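Home | Boats | Islands | Trip Tips | Contact

Print this page | E-mail to a friend

How to pack for a week on a small charter boat

Short version first, because people print this at the airport. Soft bag. No hard suitcases. There is nowhere to put one on the Jollik and the crew will make you leave it at the dock office.

One bag each, plus a day bag. Max 7 kilos if you are coming in on the small plane to Tuhumury, they do weigh it. Roll clothes, dont fold. Two swimsuits so one can dry. One long sleeve shirt for the sun, one light sweater for the night crossing. You will want the sweater. Even in July.

Shoes: they come off when you board and go in the basket by the ladder. Bring one pair of sandals that can get wet for beach landings. Heels stay home.

Step 1. Lay it all out on the bed. Take away a third. Do it again the night before.

Step 2. Dry bag for phone, passport, cash. The ten liter size is plenty. Test it in the sink with a paper towel inside. Paper damp = buy another one.

Step 3. Seasick pills in the day bag, not the big bag. Big bags go below before we leave and you won't get at them till the first anchorage. Ask your doctor which kind. Take them before you feel bad.
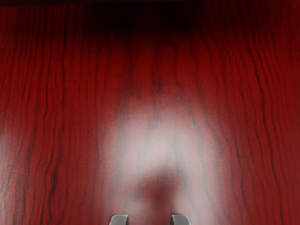
Step 4. Sunscreen and bug spray. Lotion only please, sprays blow all over the deck and leave it slick. Close the caps and keep bottles in a zip bag, and never stand them on varnish. Glossy dark red with a wood grain like this shows every ring, and Hedvig Hägglund, who runs the Pliltetti boats, charges for refinishing. Put a towel down first. Same goes for bug spray with DEET, it eats straight thru a finish.

Step 5. Cash. Park fee at Welus is paid on the beach in small notes, no cards. The only ATM is back at the harbor and it runs out. Bring extra for the coconut lady and the crew tip.

Step 6. Charging. Cabins have one socket and it only works when the generator is on, roughly 7 in the evening until bedtime. Power bank, charged, plus a short cable.

Leave home: hair dryer, drone (not allowed at Welus), big towels. Towels are on board. So are masks and fins, but if you have odd size feet bring your own.

Food allergies, tell Anisa Pasaribu when you book, not when you board. She shops the day before and there is no store after Tuhumury.

Last thing, put your name and cabin number on the bag. They all look alike in the tender.

Questions about the route or the boat, write to Yoga Chong thru the contact page.

Back to top | Contact us | Copyright Pliltetti Boat Trips, all rights reserved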